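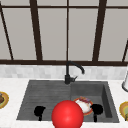 Mon 25 February

So I finally did the thing I've been threatening to do since last June and went through all my rain gauge notebooks. Yes, notebooks, plural. Yes, made of paper. I live up the hill from Brirkthorpe and I've been writing down my rainfall every morning for 9 years, and in all that time I had never once added the whole lot up properly.

What set me off was a conversation at the garden store. The man ahead of me in line was telling the cashier that it rains way more than it used to, and she said no, it rains less, it just comes down harder. They both sounded so sure! And I stood there holding my bag of potting soil thinking, well, I've got the numbers at home, I could go look.

First thing I learned is that "more rain" can mean a bunch of different things. You can have more rainy days. You can have more total rain. You can have the same total squeezed into fewer days, and that feels like more when it's your basement. I'd always lumped these together in my head, and my notes don't lump together at all. My yearly totals wobble up and down with no pattern I can see. The number of days with any rain has gone down a little. But the big days, the ones where I get more than 40 millimeters in the gauge by breakfast, those are nearly all in the second half of the notebooks.

(I know, I know - millimeters. The gauge came marked that way and I got used to it.)

My record is 99 millimeters in one day, and I remember it very well, mostly the sound of the gutter giving up. The folks down in Vangate got a lot less than I did from that same storm, which tells you how patchy these things can be. One gauge on one hill is one gauge on one hill. Nine years isn't very long either, when you're talking about climate. People who do this for a living like to have decades before they'll call something a trend, and I'm not about to argue with them from my back steps.

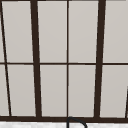

Gray panes over the faucet.

Anyway, the other thing I found is that my own habits are all over the data. For one stretch I had the gauge too close to the shed, and those readings look low to me. I moved it out into the open part of the yard and the numbers perked right up. Is that the weather or the shed? I can't say for sure, so I've put a pencil line in the notebook and I'm treating the before and after separately. There are also 2 weeks missing from when I was away, and a page I can't read because of coffee.

Next job is typing it all into a spreadsheet so I can make some charts. I've done one notebook so far and my eyes hurt. If you keep a gauge too, especially anywhere out toward Lorkuvmont, leave me a comment with your wettest day and where your gauge sits. I'd love to compare!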